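How to Budget for Hand-Held Gripper Sets Before You Order

By Imani Lindgren
Reading time: 3 min

Print this page | E-mail this page

Start from the task list. A budget built from a supplier's catalog will usually cover the hardware and miss everything that wears out. 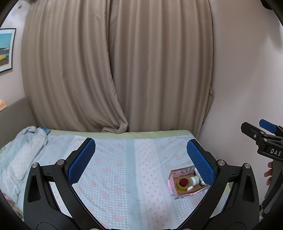
Step 1. Write down each task and mark it one-handed or two-handed. Tidying a box of small items on a bed may need two grippers working together. If any task on the list needs two, budget for pairs throughout. Mixed sets complicate spares and scheduling.

Step 2. Fix the number of operators per shift. One pair per operator, plus one spare pair per site. Do not plan on sharing a pair across two homes in one day; transport time is paid time.

Step 3. Price the finger pads as a consumable. They are the first part to wear. Our planning figure is a pad change every 30 hours of handling. At 64 hours per operator per month, that is two changes, with four hours carried over. A pair has four pads. Enter this as a monthly line and keep it separate from the purchase price.

Step 4. Add storage and charging. Count cards, readers, batteries and a hard case for each pair. The Arthur project left out cases and had to raise a second order in December, with a second freight charge.

Step 5. Request quotes from at least two suppliers. We used Simeck and Vavlow. Ask each for:

- unit price per gripper, left and right quoted separately
- pad price by the pack
- price of linkage arms and screws as spares
- lead time in working days
- repair terms and who pays return freight

Step 6. Budget for props and site costs. Bedding, boxes and small household goods are cheap singly, but the Indanard sheet had 368 lines of them. Give them their own tab.

Step 7. Hold payment terms at 30 days from delivery, and check every unit against the packing list before signing.

Related items
Spare Parts Lists for Small Robot Labs
Lease or Buy: Grippers and Arms
Planning Operator Hours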